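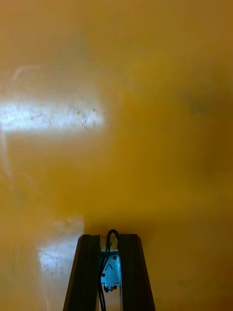
Stirkville Makers & Menders > Workshop Talk > Storage and benches

Yellow bins for small motors, yes or no?

tinsnip_1090
2023-05-05
Sorting the parts bench finally. Everything was in jam jars and one enormous biscuit tin, so anything with wires on came out as a single lump. Want to move to open stacking bins, the orangey yellow plastic sort. Shiny inside. Two stacks, one each side of the bench, tray in the middle to work in.

Questions. Does the shiny plastic drive anyone else mad under a strip light? Mine's a 433 mm deep bench so the lamp is right over the top of it and the bottom of the bin just goes white in patches. And is it daft to keep motors in an open bin at all.

halfpintlathe
Not daft. Had mine like that for years. Only put a few in each though, soon as you pile them the leads plait themselves.

Glare is the lamp not the bin. Move the lamp.

oddsocket
Disagree, its the bin. I had the Jullumell ones, matt grey, no glare whatsoever. Dull as anything but you can see a 3 mm screw in them. Shiny yellow looks cheerful in the shop and thats about it.

tinsnip_1090
Can't move the lamp, it's screwed to the joist and the joist is not my favourite place to be.

Grey I'd lose everything. Black wires on grey, no chance. On yellow they do at least show up.

gravelpit
Yellow every time for wires. Grey for screws if you must.

Have you thought about what goes in the middle? I'd sort that out before buying more bins. People get bins and bins and then nowhere to put the thing they're working on.

tinsnip_1090
Metal tray, rounded corners, wide rim. Sheet of plain white paper in the bottom so I can see what I've put down. Bins left and right in pairs. White tabletop, there's a join down the middle of it and the tray sits across that, so nothing small ends up in the gap.

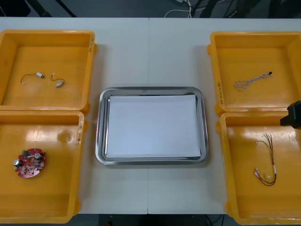
Motors are going in the top left one for now, two of the little ones with the thin leads. Side by side, not touching. If it works I'll do the rest of the tin the same way, there's a lot of tin.

halfpintlathe
Thats fine that is. Leave it.

Only thing, change the paper when it gets grubby. I used the same sheet from September till after Christmas and was picking swarf out of everything.

oddsocket
Still say the tray is a mistake. Metal under bare connectors?? If you ever test one with a battery while its sat in there you'll know about it. Use a wooden one or a bit of cork.

gravelpit
Paper's over the metal though.

oddsocket
Paper moves. And the rim is bare.

tinsnip_1090
Fair. Not testing in it, only sorting. Testing gets done at the other end next to the vice. But I'll bear it in mind, might get a cork mat for the other end anyway.

kettle_on_207
Coming in from the labels side because someone has to. WRITE ON THE BINS. Pen on the rim if you've nothing else. I had everything in beautiful stacks and no clue what was in the bottom ones, had to lift the lot every time.

Mine are from Manninen, bit dearer, and they've a slot on the front for a card. Cards fall out. Pen is better.

halfpintlathe
Pen rubs off shiny plastic. Masking tape, then pen.

kettle_on_207
Tape goes gummy by a radiator. Ask me how I know

gravelpit
Paint marker. Done. Next.

tinsnip_1090
Paint marker it is, will see if Hedia has any when I go in for the cork.

Other thing, stacking. If the top bin is sat in the one below I can't get at the bottom one without shifting the top. Anyone found a way round or do you just put the boring stuff underneath?

halfpintlathe
Boring stuff underneath. Spare plugs, bits of heatshrink, anything you only want twice a year.

oddsocket
Or a shelf. A shelf solves it. Strip of ply and two brackets and you can pull each one out seperately.

tinsnip_1090
Brackets means the wall and the wall is crumbly. Boring stuff underneath then.

Right, off to tackle the tin. If anyone near Stirkville wants jam jars I've a crate of them going, lids mostly present.

kettle_on_207
Me please, marmalade. Will message you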